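Ticket 1855 - Simulated wrist camera gives bad width on the cucumber, Zundley gripper closes early
Status: open, waiting on reporter
Component: sim / grasp comparison
Opened by: Fasil Woldegiorgis

Hi all, me again with the vegetables. I'm comparing the Brendberg two-finger against the Zundley soft gripper in sim, same arm, same Bravus controller, same list of objects. The Brendberg gets through the whole list fine. The Zundley does okay until it reaches the cucumber, and then it starts closing while it's still 14 mm short of the grasp point. Every single run!

What I've tried so far:

Restarted the controller node. No change.
Swapped the finger pads to the stiffer preset. No change, and it made the tomato worse, so I put it back.
Turned the physics step down by half. Slower, same result.
Replaced the cucumber with a plain cylinder of the same diameter. Works perfectly, which made me stop blaming the fingers and go look at the camera.

The Zundley mount puts the wrist camera a lot closer to the object than the Brendberg one does (the palm is so short), so I started dumping renders from the last bit of the approach.
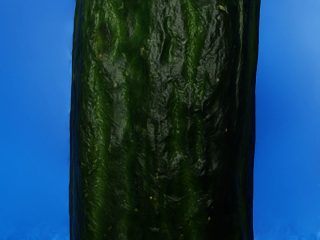

My guess is the width estimator wants to find at least one end of the object before it trusts the mask, and if it doesn't get one it quietly falls back to the last good value. I found this in the log, right before the fingers start moving:

[grasp] WARN mask touches border top+bottom, using cached width
[grasp] INFO width=66 mm source=cache
[grasp] INFO close command sent

66 is the width of the eggplant, the object before it in the list. So the cache isn't getting cleared between objects either - that's probably a second bug, and I can split it out if you'd like.

Update, 4:40 pm: cleared the cache by hand between objects. Now I get no width at all and the gripper just hovers there until the timeout. Progress, I guess?

Update, 5:15 pm: moved the camera back on the mount using the offset from the Ouali arm config. The cucumber gets picked up now, but the mount pokes through the table on the low approaches, so I can't leave it like that.

Could somebody who knows the estimator tell me if there's a flag to take the width from the two long sides only? I looked through ticket 1185, which sounded similar, but that one was about depth noise and got closed without a patch. I'd really like to keep the camera where it is on both grippers, otherwise the comparison gets kind of muddy.

Configs and the full log are attached. I'm holding off on the zucchini until I hear back.

- Fasil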